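Home Workshop Kitchen Storage Cleaning Contact

Storing Bare Circuit Boards in a Home or School Workshop

By Habibur Cassim
November

Bare circuit boards are among the most frequently damaged items kept in a small workshop. They are placed in drawers with screwdrivers, stacked in shoeboxes, or left on a shelf under a layer of dust. The Dikden workshop maintains a collection of 1039 boards and spare modules for repair classes, and the following practices have been adopted for members and visiting schools. Most may be applied at home without special equipment.

Before handling

Members should touch a grounded metal surface before picking up a board, and should wear a wrist strap when one is available. Wool sweaters and fleece jackets should be removed or the sleeves rolled back. Rings and loose bracelets are to be taken off, as they scratch the surface coating and can catch on small parts.

Hold a board by its edges only. Long, narrow boards, such as memory modules and light strips, are best held near the middle of the long edges while they are being moved, and should never be lifted by one end when the other end is still seated in a holder. Thin boards bend more than they appear to. A slight bend may crack a solder joint without leaving any mark on the surface.

Choosing a rack

A slotted rack is preferred over a box for any board that is used more than once or twice a year. Each board has its own place, air can pass between the boards, and a missing item is noticed at once. Plastic racks are light and easy to wash, but ordinary plastic can hold a static charge. Boards with sensitive parts should be kept in a rack sold as static-safe, or should remain in their shielding bags.

Check the width of the slots before buying. A slot that is too tight scrapes the edge of the board each time it is used, and one that is too wide allows the board to lean and touch its neighbor. The Twal rack used in the main room holds up to 40 boards. The smaller Ument rack, with 14 slots, is kept near the soldering benches for work in progress and is to be cleared at the end of each session.

Racks may be mounted on a wall, set on a shelf, or fixed beneath a shelf where bench space is short. If a rack is mounted overhead, every slot must grip firmly enough to hold the board's weight. Test each slot with a scrap board of the same thickness and leave it in place overnight. Heavy boards with transformers or metal heat sinks are not to be stored overhead.

Inserting and removing boards

1. Line up the board with its slot before applying any pressure.
2. Start the end squarely. A board that enters at an angle will bind partway.
3. Push with steady, light force. If the board stops early, withdraw it and look for dust or a burr on the edge.
4. To remove a board, draw it straight out along the line of the slot. Do not rock it from side to side.
5. Keep fingers and tools off the contacts and the small parts along the face.

When several boards are to be racked, begin with the slots farthest from the hand. Leave an empty slot on either side of any board with tall parts.

Labels

Labels belong on the rack, beside the slot, and not on the board. Adhesive left on a board collects dirt and is difficult to remove. Paper tape marked with a soft pencil has served well and can be replaced in a moment. The label should give the name of the board, the equipment it fits, and whether it has been tested. Untested boards are kept apart from tested ones in all cases.

Cleaning

Dust is to be removed with a soft, dry, static-safe brush, working from the center toward the edges. Household dusters and vacuum cleaners should not be used on bare boards. Finger marks on contacts may be wiped with a lint-free cloth and a little isopropyl alcohol, with the window open and no soldering iron switched on nearby. Allow the board to dry fully before returning it to its place.

Plastic racks may be washed in warm water with a small amount of dish soap. Remove all boards first, rinse the rack well, and shake the water from the slots. Slots dry slowly, and the rack should stand until the following day before it is used again.

Location

Keep racks away from radiators, sinks, and outside walls that become damp in winter. Direct sunlight makes many plastics brittle, and a rack that has turned yellow should be checked for cracks at the base of each slot. A closed cabinet gives good protection from dust, provided the door does not press against the boards when shut.

The contents of the main rack are checked against the written list every November. Members who borrow a board are asked to sign the sheet and to return it to the same slot by 11 in the morning on the day it is due.

Related pages
Sorting Screws and Small Fasteners
Caring for the Elley Bench Mat
Coiling and Hanging Extension Cords
Safe Storage of Solder and Flux
Washing Plastic Drawer Units
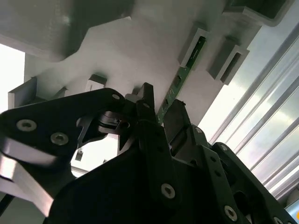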